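# An afternoon at the Sharifi open day, Jukonbridge

I almost didn't go. It was one of those gray December afternoons when the couch makes a very strong case for itself, and the drive from Punadov is 23 miles of slow trucks. But I've been buying packing supplies from Sharifi for my little soap business for years, and when they sent out a card saying customers could come and look around, I figured I'd kick myself if I stayed home.

Parking was easy. You go in through the side door by the loading dock, sign a sheet, and get a sticker with your name on it (mine fell off inside of ten minutes, ironic for a company that deals in sticky things). There was coffee in a big silver urn and a plate of those soft molasses cookies. I had two. Fine, I had 3.

The first stop was the warehouse, and wow, it's bigger than I'd pictured from the catalog. Shelves up to the ceiling, everything in brown cartons, forklifts parked along one wall with their forks down. Our guide told us they carry 500 different items, and I believe it, because she walked us past a whole aisle of nothing but labels. Labels for fish! Labels for batteries! I wanted to stop and read them all but the group was moving.

Then came the slitting room, my favorite part of the whole visit. Tape starts out as one enormous wide roll, almost like a rolled-up carpet, and gets cut down into the narrow ones you and I buy. The noise is something else. They hand out foam earplugs and you need them. There's a smell too, a bit like new shower curtain, and I could still smell it on my scarf when I got home.

After that we went down a short hallway to the room where they sort out colors and put things together for customers to look at. I'd been hoping for this, because I've used the same boring clear tape forever and I've been thinking about switching to a color so my parcels look a little more cheerful on somebody's porch.
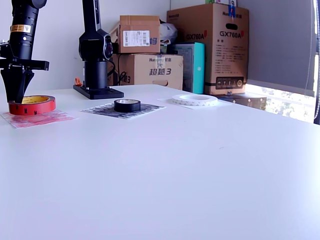 I'm a sucker for red, always have been, and I went in thinking the red would win. But the black one kept pulling me back. Black tape on a plain brown carton looks so sharp, kind of grown-up, and my labels are cream with dark lettering so it would all go together. The white is lovely and clean but I know my own porch, and I know what a white strip would look like after a week in my garage. A woman next to me runs a yarn shop and was dead set on white for exactly the reasons I wasn't — she ships in white mailers and wants the seam to disappear. We talked about that for way too long and got left behind by the tour.

We caught up at the cafeteria, where there was a short talk about the new line from Trurkinent, a paper tape you wet with a sponge before you stick it down. I liked the idea more than the demonstration, to be fair. The person doing it got a lot of water on the table. I did bring home a sample and I'll try it on a few boxes before the spring orders start. If it holds through a rainy week on the back steps, I'm in.

A few practical notes if they do it again. Wear closed shoes, they'll turn you away from the slitting room in sandals. Bring a sweater, the warehouse isn't heated. Go early, since by late afternoon nearly 300 people had signed in and the line for the earplugs went out the door. The little shop at the end takes cards, and the odds-and-ends bin by the register is worth a dig! I got a whole bag of short rolls for less than lunch would have cost me.

I ordered a case of the black when I got home. The yarn shop lady gave me her card too, and I owe her a bar of soap.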